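Druvance Folk and Roots Club
Minutes of the monthly meeting, Tuesday, 7:30 p.m.
Upstairs room, Guvel Hall

Present: 13 members. Madhu Nigam in the chair.

1. Last month's minutes
Agreed, with one correction: the closing act in the fall showcase was Kinus, and they played two encores, so the minutes should say two (those of us who were there would happily have stayed for a third!).

2. The Gautam Trio night
What a show. Madhu read out the door figures: takings of $2,732 against costs of $2,495, leaving $237 for the club. The second set got a lot of love around the table, especially the long fiddle tune that slid into a waltz and then came back twice as fast. Several members asked if the trio would return with the full band. Madhu has already written to them and will report back.

Sound was clear at the front and muddy by the bar. Agreed to try the speakers farther forward next time, and to ask the bar to hold off on the ice machine during quiet songs.

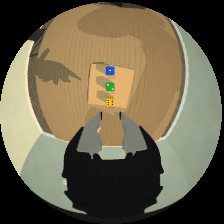 3. December concert
Kinus have said yes! They will bring the five-piece lineup with accordion and upright bass, and they want to open with the new songs before getting to the ones everybody sings along to. Doors at 7:00, music at 7:45, finished by 10:30 under the hall's rules.

Support slot: two names came up, a young banjo player from the open mic and the harmony duo who filled in last spring. After a good long talk (and some singing, to make a point about the duo) it was agreed to offer both of them twenty minutes.

Posters: print run of 1000 small flyers approved. The blue design won easily. Please take a stack home and get them into coffee shops, music stores and the library.

4. Open mic
Going wonderfully. Sign-up sheets have been full by 8:00 and the level keeps climbing. Suggestion to limit each act to two songs was carried, eight to five. Anyone with a spare mic stand, please bring it along, as one of ours will no longer stay up.

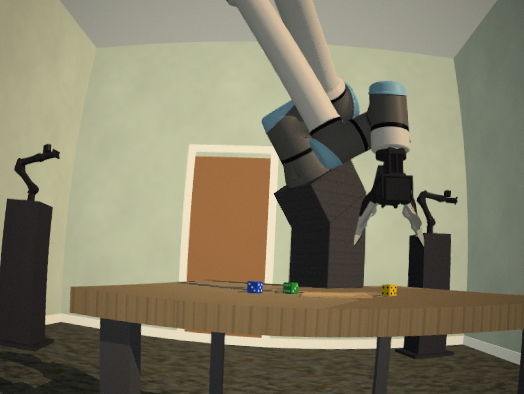
5. Tune-learning sessions
Agreed to start an early hour before open mic for anyone who wants to learn tunes by ear, slow and friendly, all instruments welcome. First up will be a reel and a slow air, to be picked by whoever turns up first.

6. Any other business
The hall piano has been tuned and sounds lovely.
A black guitar strap was left behind after the Gautam night. Ask Madhu.
Request for more chairs near the stage left with the hall.

Meeting closed at 9:10 p.m., followed by tunes until the lights went off.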